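[kellthorpe-users] Re: Mail relay move and what changes for member companies
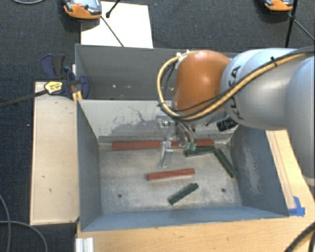
Re: Mail relay move and what changes for member companies

Date: 28th December
To: kellthorpe-users
List: Kellthorpe Business Network, technical list

> We run our own mail server at Uditz and send invoices and order
> confirmations out through the Kellthorpe relay. Your notice says the
> old relay goes away after the merger with Tideo but it doesn't say
> whether our existing logins carry over, or whether the address range
> changes. We also have two older systems that can't do anything newer
> than plain password login. Do those stop working? And is the
> helpdesk number still the same? I would like to know before I
> schedule anyone to work on this.

Thanks for writing. Several other companies sent in much the same questions off the list, so I'm answering here for all of them.

First, the background. Kellthorpe's hosting and mail services are being folded into Tideo. The contract with each member company stays as it is until its normal renewal date. Prices don't change before then. What does change is the equipment the mail passes through, the name on the invoice and the place you send support tickets.

On logins: yes, they carry over. The account table was copied to the new relay last week and will be copied again on the night of the switch. If you change a password between those two copies, the second one picks it up. Please don't create new accounts on the day of the switch itself. Anything created after the last copy starts will be missing and you will have to make it again.

On addresses: the range does change. If your firewall only lets mail out to a fixed list of addresses, you need to add the new ones. I am not putting them in this message because the list archive is public. They are in the member area under Network, on the page called Relay Addresses. Add the new ones now and leave the old ones in place until April, when the old relay is turned off for good. Both will accept mail until then.

If you go by host name and not by address, there is nothing to do on the firewall side. The name will point to the new relay after the switch. Some mail servers hold on to a name lookup for a long time, and a restart of the mail service clears that up.

On the SPF record: if your domain uses our include line, leave it alone. We have already added the new range to it. If you copied our addresses into your own record by hand at some point, you need to edit that record. I checked the member domains I know about and found two that were done by hand. I have written to both separately.

On the older systems: plain password login will still work, but only over an encrypted connection. If your two machines can't do that, they will be refused by the new relay. There are a couple of ways around it. You can put a small local relay in front of them, on your own network, and have that one talk to us. Mac Mathúna did this last year for a label printing system and an old stock program, and they are happy to share their config file with other members. It is in the files section of this list. Or you can ask Tideo for an exception, which ties the login to a single address. I would go with the local relay. The exceptions are reviewed every year and I can't promise they will be kept.

On the port: use 587. Port 25 will be closed to member companies on the new relay. A few of you still have 25 set up from years ago. It is worth checking even if you are fairly sure, since this was the most common cause of failures in the test group.

On the helpdesk: the phone number is the same but the extension is different. It was 1501 and is now 1724. The old extension forwards for now. Tickets that are open on the day of the move will be carried over with their history, but they get new numbers. You will get a message with the new number for each one. Please reply to that message and not to the old thread.

Size limits and sending limits are the same as before. So is the bounce handling – the bounce messages will look a little different because the software is different, so if you have a script that reads them, test it first. There is a test host for this. Its name is also on the Relay Addresses page, and it uses your normal login. Mail sent to it goes nowhere, but you get a real log entry and you can ask for a sample bounce.

One thing I don't have an answer for yet is the shared fax gateway. It was left out of the first plan and Tideo has not said whether they will keep it. If your company still uses it, please tell me directly, with a rough idea of how often. I will take that to the next call with them. Web hosting and backups are on a separate schedule and I will send a separate message about those.

For Uditz in particular: your main server should be fine once the firewall is updated. I would schedule one person for a morning, mostly for the two older systems. If you want to try those against the test host beforehand, send me the time and I will watch the log from this end.

Kellthorpe list admin

--
To leave this list, send a blank message with the word unsubscribe in the subject line to the list request address.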